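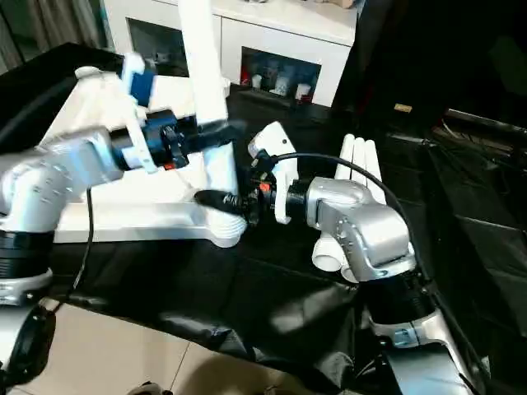 Putting Up the Drekum: what I learned from a plastic rack in pieces
Project report, Design and Making, second term
Florencia Palma

What I set out to do

My project was meant to be about kitchen storage in general, and it shrank (a lot!) once I'd had a proper look at the rack we were putting together. It's a push-fit plastic rack called the Drekum, with flat panels, upright poles and round connectors that join the two, and the whole idea is that you need no screws and no tools. I wanted to know how easy that really is, and whether the instructions help or get in the way.

I'd wanted to do it in November but the parts came late from Hetex, so most of this was squeezed into a few long afternoons. We worked in the old reading room at Plisinlow, built in 1869 and draughty ever since, on a table covered in black cloth. I'd recommend the dark cloth to anyone doing something similar. White parts show up on it beautifully, and small bits don't go skating off across the varnish.

The instructions

There is one sheet, folded into eight, with drawings and hardly any words. The drawings are nice enough but they're tiny, and the same corner is drawn from two different sides without telling you it's been turned round. I read step 3 four times before I twigged. Genji Ikeda got it first go and was a bit smug, but then he'd built the shoe version at home, so I've left his time out of my results.

I rewrote the sheet with bigger drawings and a sentence under each one. Both versions are in the appendix. The main changes were:

Step 1 now says which way up the panel goes.
Step 3 is split in half, with one drawing for each corner.
Step 5 tells you to check that every pole is pushed fully home before you carry on. The original never mentions it.

How it went

My best complete build took 38 minutes with the original sheet. I'm not going to print my worst one.

The thing I kept getting wrong was the order. My instinct was to stand everything up as soon as possible so that it started to look like a rack, and that's a terrible idea, as a pole held by a single joint leans whichever way it fancies and pulls the joint with it. It goes much better if you leave the panel flat on the table and deal with the corners one by one, keeping hold of the edge while you do it. You need to be steadying the panel and the joint at the same time, so it's a two-handed job all the way through. The long pieces are the awkward ones. A small push at the bottom turns into a big swing at the top, and I did knock the light fitting once (sorry, Ladan).

The colours help more than I'd expected. With a white pole and a light-blue tube going into different corners of the same white panel, you can tell at a glance whether you've muddled them. I'd have liked some colour on the connectors too.
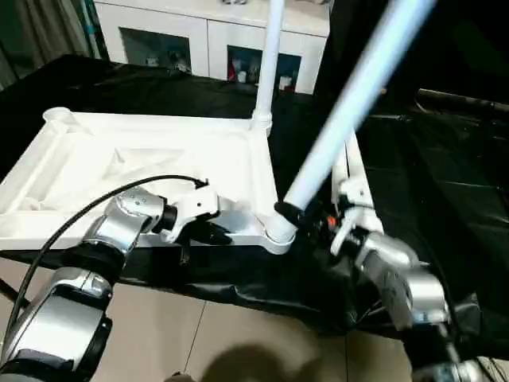
Setareh Hosseinzadeh: I'd fit the short pieces first and leave anything long until the very end, even if the sheet puts it earlier. I tried it both ways with mine and the long ones were forever in my way. Also, twist a little as you push, don't just shove.

I tried the twist after reading Setareh's note on my draft and it's a huge improvement, so it's gone into my version of the sheet as a little curved arrow. I'm less sure about leaving the long ones till last. If you do that, you end up reaching over parts you've already fitted, and I found I was nudging them loose with my sleeve. Ladan Ebrahimi had the same trouble. Maybe it depends on how tall you are!

Money

I had a budget of 300 pounds and spent nowhere near it. The rack was the biggest item, then the printing (colour is dear at Pakzad, and I had to reprint when I spotted a spelling mistake in step 2). The cloth was borrowed.

What I'd do differently

I'd test my new sheet on more people who had never seen the rack before. By the end I knew the parts so well that my own timings meant very little. I'd also start a proper log on the first afternoon, as my early notes are on the backs of envelopes and one of them just says "wrong corner AGAIN".

Shahla Daneshvar has asked for a copy of the rewritten sheet, and I still owe her the version with the corrected arrow on step 4.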